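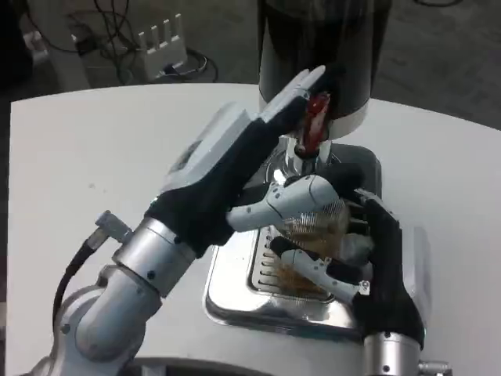
Can a club of high school students teach a two-armed robot to clean up after itself in a kitchen? They can teach it to clean up after other people, which is the part the other people were hoping for.

Home News Clubs Sports Calendar Contact

The Plorport High robotics club has spent the winter on a job most of its members avoid at home. Their entry for the Visirska Cup in April has to tidy up a countertop drink machine: one hand up at the red part under the black housing, the other down at the steel tray with a brush, working the bristles over the slats of the drip grate. Points are given for clean slats. Points are taken away for bending anything.

The club has named the robot Chevalier, after a vote that went to a second ballot and ended one friendship until lunch.

"We wanted the task with the ball sorting," said senior Ezequiel Gallegos, who handles the left arm's software and most of the complaining. "Every school wanted ball sorting. We drew crumbs and coffee grounds."

The arms are on loan from the technical college in Pevimcombe, along with a four-page agreement about who pays for fingers. The black gloves were the club's own idea. Early practice runs without them had the hands sliding around on polished steel like a freshman on the gym floor after waxing, and the first brush was dropped so often that it was retired with honors. It now hangs over the whiteboard.

Most of the trouble is in the brush. Bristles bend, and a hand that knows exactly where its fingers are has no idea where the other end of a brush has gone. Push too lightly and the crumbs stay put. Push too hard and the whole tray heads for the edge of the table, an outcome the rule book covers in a section called "Unplanned Relocation."

Students work the arms by remote control first, recording each attempt, then use the recordings to train the robot to do the job alone. As of January 2023 they had saved 309 of them. Gallegos considers 10 of those beautiful and will show them to anyone who stands still.

A full run at the cup lasts 900 seconds, which sounds generous until you watch two arms try to stay out of each other's way over a tray the size of a dinner plate. A student with a paper towel finishes in less time, a fact that has been pointed out by several parents and one member of the school board.

The club practices after school in the old metal shop and welcomes visitors, particularly ones who can solder. New members need a signed permission slip and closed-toe shoes. They will also be asked to take a turn wiping down the counter in the break room, where the robot has not been approved to work.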